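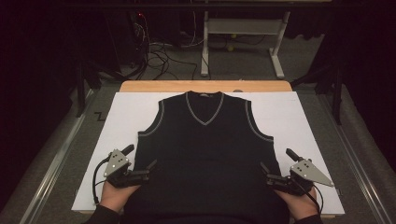

Every car company now wants to sell me an all-wheel drive version of something that never needed it. The family sedan has it. The little hatchback has it. The brochure shows a snowy mountain pass, and I am supposed to picture myself up there, gripping the wheel, grateful for the extra driveshaft.

I live in Driltville. We get snow 10 days a year, maybe 15 in a bad winter, and the plow has usually been by before I finish my coffee. I have driven front-wheel drive cars here for 16 years. I have been stuck once, in my own driveway, in a rut I dug myself in March when the ground was mud.

Last winter I borrowed an all-wheel drive wagon from my neighbor, Đức Vương, who was away and wanted it driven. It pulled away from the stop sign at the bottom of Wemano Hill like the road was bare. Very nice. Then I came down the other side, touched the brakes, and slid exactly the way my own car slides. The wagon was on the all-season tires it came with, and all four driven wheels had no opinion on the matter.

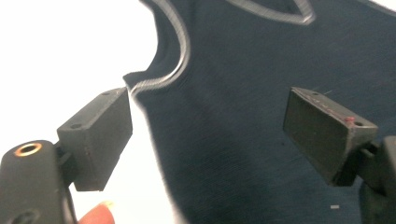

The salespeople skip over that part. Driving all four wheels helps you get going. It does very little to help you stop, and stopping is where I have had all my bad moments. A set of real winter tires on a plain two-wheel drive car will do more for you on an icy downhill than any badge on the trunk lid. You can put winter tires on an all-wheel drive car too, of course, and then you have something. Few of the people I know have done it. They paid for the system and figured they were covered.

And they did pay. There is the price up front, then the extra weight you haul around in July, then the fuel. There is more fluid to change and more hardware to wear out. The one that gets people is tires. Plenty of these systems want all four to match closely in tread depth, so a nail in one sidewall can mean buying a full set. Vũ's, the tire shop out on the Drurport road, will shave a new tire down to match the old three if you ask, and I think that's a fair service, but picture explaining it to your grandfather. You are paying a man to wear out your new tire.
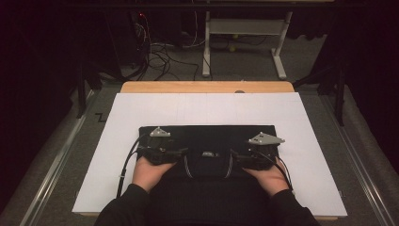 I'll give the other side its due. If you live up a steep gravel road, or tow a boat out of the water on a slimy ramp, or have to be at the hospital at 4 a.m. whether the plow has come or not, buy it and don't listen to me. If your car has so much power that two tires can't handle it, fine, that's a real reason too. I have no quarrel with a fast car that needs the grip.

My quarrel is with the middle, where most of us live. When I was last shopping, the dealer in Drurport had one front-drive car on the lot in the model I wanted, parked in the back by the fence. He walked me past it twice. He said I'd regret it the first time it snowed. I asked what tires came on the all-wheel drive one and he had to go look.

I bought the one by the fence, and a set of winter tires on cheap steel rims. They go on when the leaves come down. They are loud on dry pavement — I would be lying if I said otherwise — and they take up a whole corner of the garage until it's time to swap them again.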